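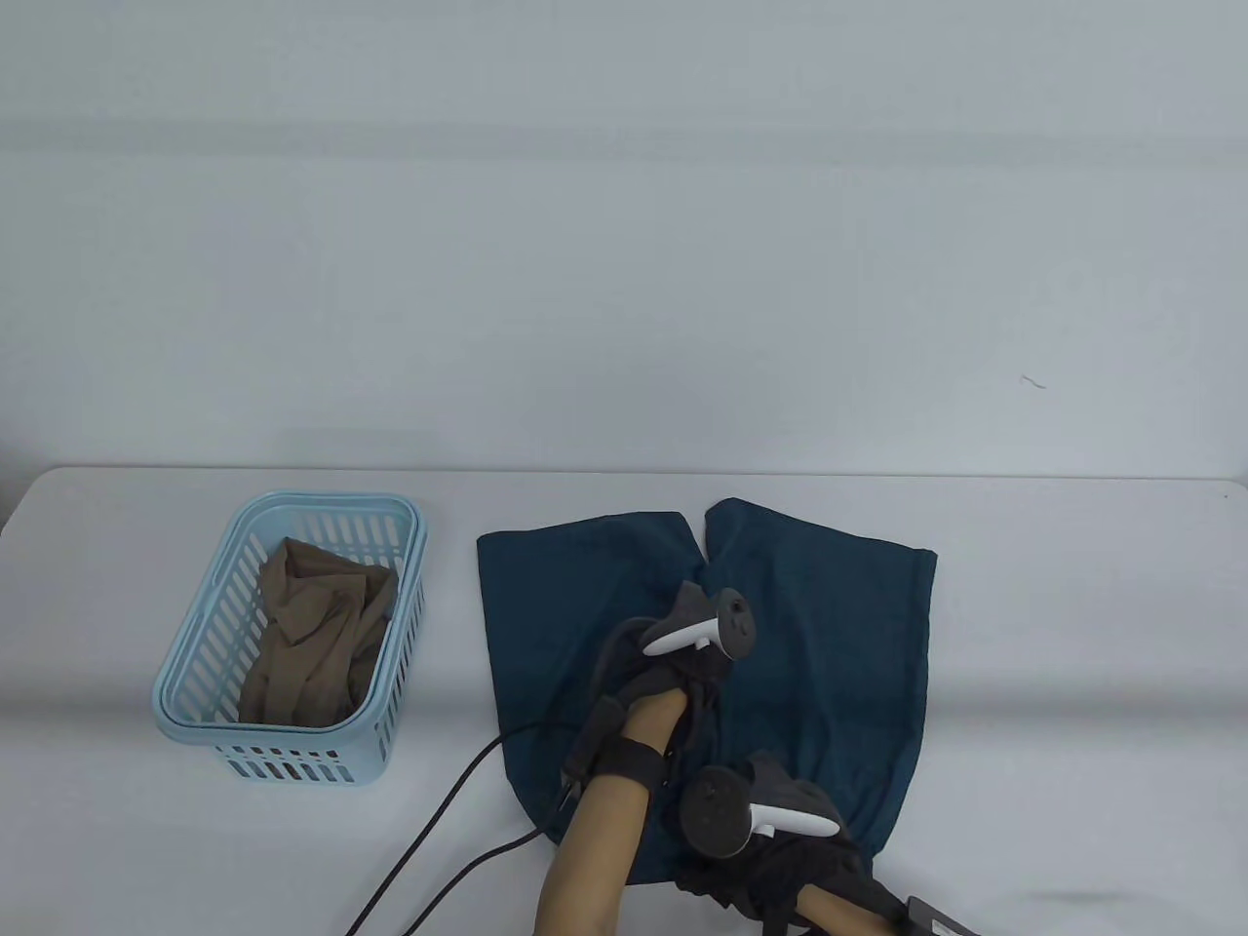 Fiche de contrôle – poste de pliage, site Usorstead
Référence 3235 – relevé du jeudi

Plateau blanc : sans aspérité. Conforme.
Mur arrière : petite marque sombre à droite, au-dessus du bord de table. À nettoyer.
Panier bleu clair ajouré : rebord à passer au doigt avant dépose de textiles fins (collants) – risque d'accroc.
Remplissage : rien ne dépasse du rebord. Conforme.
Pantalon : posé à plat, jambes vers le mur. Conforme.
Charge maximale du plateau : 50 kg, étiquette à refaire.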